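Looking after the gripper, month five

It is May now, and the cell in the back room at Ustness has been running since winter. I promised to write down how I take care of it, mostly so I do not forget it myself. My earlier post was about buying the arm and bringing it up the stairs, and I will not repeat that story.

The work of the cell is simple to tell. The arm is from Universal Robots and the gripper has two fingers on black linkages. It learns to handle old computers and small electronics: take a board in a carrier, bring it to a place, reach into an open tower and touch the right thing without pulling out the wrong one. The program side I leave for another time. I am more a mechanic than a programmer, and what interests me is why a machine that closed straight in the first month closes a little crooked in the fifth.

What I noticed first was a sound. When the fingers opened fully there was a small click, only on the left, and only after a long session. I did what I think many people do and decided that it was always there. Then one evening a carrier turned in the grip by a few degrees while the arm was standing still. After this I could not tell myself the story about the click any more.

So I took the gripper off. The order I use is the following. I drive the arm to a low position with the wrist over the bench and open the fingers half way. I press the emergency stop, then I switch off the power at the control box and wait until the fan is silent. After that I loosen the cable from the forearm, strap by strap, and make a photo of each strap before I cut it. The first time I did not make photos, and I needed one whole evening to find out which way the cable had gone around the elbow.

On the bench I found that two of the linkage screws could be turned with only the fingers on the key. They were not falling out, but they were not tight either. I cleaned all of them with alcohol, put a small drop of medium thread lock and tightened them in a cross pattern, a little on each one and then again. One joint also had play in its bushing. I ordered a bushing set from Westerberg and it came in 6 days. The old one looked fine to my eye, but with the new one I can feel the difference when I move the finger by hand.

Then everything went back on and I started to work with it again.

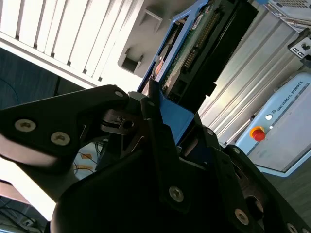
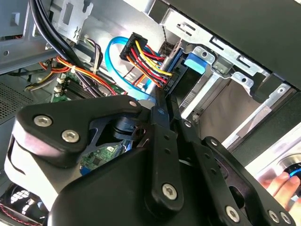 My real subject today is the cable and the screws, and how to look at them without taking the machine apart every week. With a gripper like this one, many screw heads can be seen while it is mounted, and I use this. They are silver on matte black plates, even the ones crowded together near the joints, so a line of paint across the head and onto the plate is easy to read. I use a yellow paint marker from Dritmont, the thin one. If the line is broken, the screw has moved. It takes me two minutes with a lamp, and since I started I have found one broken line, on a screw I believed was the safest of all.

The carriers also need some attention. A finger that holds a blue plastic frame with a green board in it is pressing on a part that can bend, and too much force does not help the grip, it only makes the frame bow. I went down with the force in small steps until the carrier slipped when I pulled on it, and then I went up again by two steps. The number I ended with will not be useful for you, because your fingers have other pads than mine.

For the open tower I have a different worry. Inside there is the bright blue SATA cable in its wide loop, and the colored power wires that spread out beside the drive cage, and all of this is soft and likes to catch on a linkage. I now go in slowly, at 200 mm per second until the fingers are near the case and much less after that. I also filed the sharp corner of one adapter plate which I had made myself and which was, I must admit, not made well.

For the cable of the gripper itself I changed the straps. The old ones were narrow and too tight, and near the wrist the outer cover had a shiny place where it rubbed. I bought wide hook-and-loop straps from Zotell and left a bigger loop at the last joint – big enough that I can turn the wrist to both ends by hand and the cable never becomes straight. I did this test with the power off and then again with the arm in slow mode, my hand near the stop button the whole time.

I keep a notebook beside the control box. The operating hours go in it, and what I touched. The repair was at 126 hours, and today the counter shows 320. The click did not come back. There is a new noise from the base when it turns far to the right, softer, more like a chair than like a metal part. I wrote it in the notebook, and next week I will check the bolts of the stand first.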